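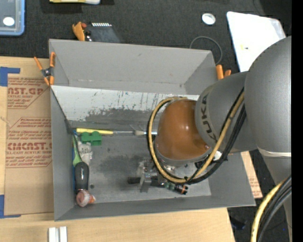

Figure 6.1 Robot arm over a grey bin on a wooden tabletop.

Chapter 6
Metre and Refrain in the Wuvatthorpe Manuscript

The manuscript holds 1,531 couplets, of which 97 are unsigned. Samer Nasrallah arranged them by rhyme - the usual order for a collected volume - and left the drafts to an appendix. This chapter takes the signed poems first. It sets out how the refrain is fixed in the opening couplet, then how later couplets vary the line before it. Scansion marks follow Fakhoury.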